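Is the Vastiro open day worth going to before I pick a hospitality course?

Posted by Nuria Yilma

Hi all, I'm in my last year of school and I've got a place on the open day at Vastiro in May. I'm torn between their hotel management course and the one at Clellholm, which is nearer home (2 buses, but still). The leaflet says there's a talk, a tour and a chat with students, and that's it. Has anyone been? My form tutor says one talk is much like another, but I'd hate to choose wrong, and the deposit for halls is £100!

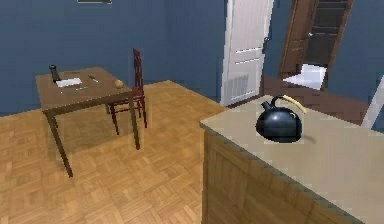

Also, do they let you ask about placements on the day, or is that all done by email?

billus_baker
Go! I went last year and the talk dragged a bit, but the tour was brilliant – we got into the training kitchen while a class was on and the second years were really open with us (one told me which modules to avoid, ha). Ask about placements early, as the placement tutor had a queue by the end. I'm on the course now and start at 7 most mornings, so think about that if you're not an early riser.

Uddin
Never been to Vastiro but Clellholm is fine. Check whether the deposit is refundable.

tess_m
Email them as well, then you've got the answer in writing.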